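Notebook, April. Stand + pegs, table 5

Continuing from Lilian's page. Soler stand arrived without its instructions so most of the morning was working out what hangs where. Settled on calling it the crown stand, the supplier name is too long to write every time.

Parts on hand
- crown stand, stainless, thin pole, round polished base, spiky crown at the top
- tan peg, rounded end
- spare pegs from Neltitz, 2 bags, NOT opened, leave them

Morning
Wiped the table first, side to side then along the grain. Old cloth sheds, use the blue ones. Left to dry while I did the labels.
Pole was a quarter turn loose at the base. Tightened by hand, no tool. Checked again after coffee, still ok.
Weighed stand on the small scale, 1,404 g. Montserrat got the same number on hers so the small scale is fine, stop blaming it.
Table height unchanged from last month. I want it lower, Lilian doesn't. Parked.

Afternoon
Peg work, left hand, stand kept near the middle of the table. Tried bringing the peg in low first, then from the side. Side feels better for me but I'm tall, ask Montserrat to try before we write it down as the way to do it. Wrist gets tired if the elbow is off the side of the chair. Short breaks.
Base is very shiny and I keep looking at the reflection instead of the peg. Matte tape round the rim? Would have to come off again for Wesau, they want it bare. Hold off.
Grain on this top hides small bits of dirt, have to get the light sideways to find them. Two passes with the cloth from now on, second one after lunch.
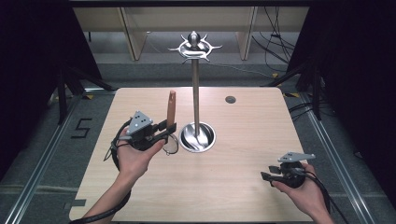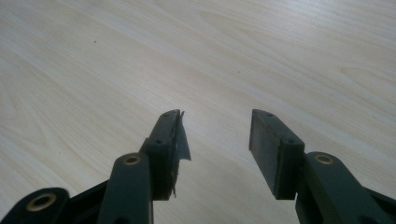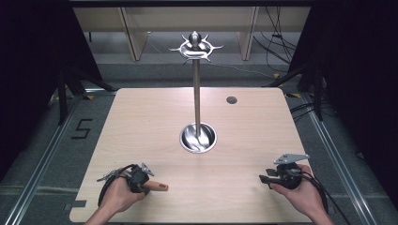

Table 5, afternoon.

To do
- ask Soler for the missing sheet, and wether the crown unscrews or is pressed on
- more blue cloths
- 300 labels ordered from Plivedov, chase if not here by end of month
- Montserrat to try the side approach, write down her chair hight
- peg box needs a lid, they roll
- Lilian: your pen is in the label drawer

Open question from this morning, still open: do we measure the stand from the table or from the bottom of the base. I used the table. Earlier pages say "height" and nothing else so teh old numbers may not match. Will go back thru them when there is a quiet hour.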